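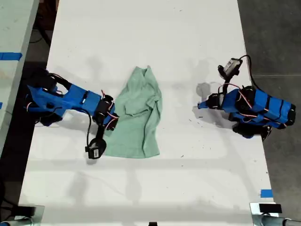 Stubbs wrote back overnight to ask whether we had tried the Torkell kit on a heavier cloth, and whether the left arm was still stopping short after the update. It's a fair question, and one the support form has now asked us twice.

Ticket 1019
Product: Torkell two-arm cloth handling kit, bench version
Supplier: Zitilon
Site: Jisville workshop
Opened: 9th September
Status: Open (was Closed, was Open)

Problem as reported: the left arm goes to the near corner of a T-shirt, closes its fingers, lifts, and arrives at the fold position holding nothing whatsoever. It then completes the fold with great confidence. No error is logged. According to the kit, we have folded 600 shirts. According to the shelf, we have not.

Reply to Stubbs, point by point:

Heavier cloth. Yes. A tea towel and a sweatshirt both picked up on the first go, every go. Trouble starts with thin jersey, and the brochure has a thin jersey T-shirt on its cover.

Update. Installed, both arms restarted, home positions redone. The stopping short is gone. The left arm now reaches the cloth properly and misses it at closer quarters, so I'll call that progress.

Cables. Reseated at both ends. No change. I mention it because the form won't submit until the box is ticked.

Swapping the arms' jobs. Tried it. With the right arm picking and the left one waiting, the miss rate stayed almost the same. I take that to mean the trouble isn't in one particular motor, but you know the insides better than I do.

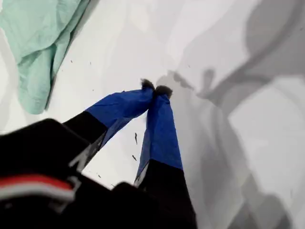
Doaa Benmoussa
Workshop technician, Jisville

Fingertips. The tips do meet when the gripper closes, so please don't send another alignment guide – we have 4 of them. My guess is that the closing height is wrong. If I drop the pick height by 2 mm in the settings page, thin jersey starts coming up most of the time. The setting then goes back to the factory value at the next restart, without a word to anyone.

The colour of the shirt doesn't seem to matter. Mint green, navy and an elderly grey one all behaved the same way.

What I'd like from Zitilon:

A way to save the pick height so it survives a restart.
Some kind of warning when the fingers close on thin air. If the gripper can't tell, the manual should say so, and the fold counter should be called something else.
Confirmation that the trial period is paused while this is open. It runs out in December and I would like to spend some of it folding.

Workaround for now: set the height by hand each morning, watch the first few picks, ignore the counter.

Please leave this one open until I close it. Last time it was marked resolved while I was still typing.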